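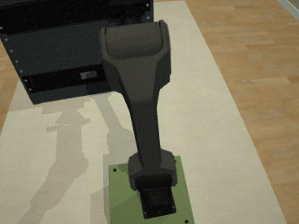 PROGRESS REPORTS

Search this site Enter keywords Go

Projects > Miltside > Open day

July 6, 2021, by the Miltside project lead

Well, we did it! The open day at Carrasco drew 200 people, and most of them wanted to see the simulated room before they even found the coffee. We ran the demo on the big screen all afternoon, with Mistico doing the simulation.
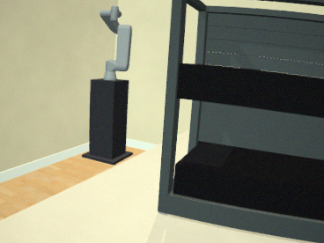

and I talked myself hoarse over it (happily). The questions were good ones – reach, floor space, how long a new layout takes us to build. A couple of folks from Gisisia asked for a second showing, so we gave them one.

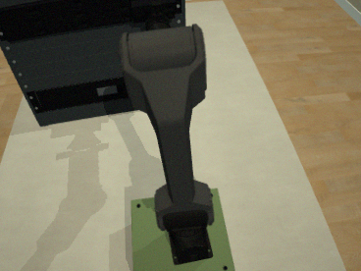 On money, we have spent $3,205 of the open day budget, mostly on the screen rental and printing. I'd like to put what's left toward the August visit. The view from above got people talking more than I expected, because the shadows on the cream surface show the shape of the arm so clearly, and I want to use it again on the handouts.
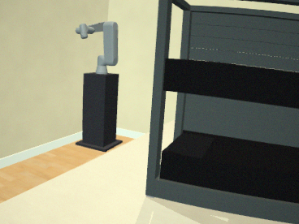

Arm on its pedestal beside the shelving unit, simulated room, Miltside open day.

We also collected 90 comment cards. I'm still typing them up – you'll have the full set with the August report.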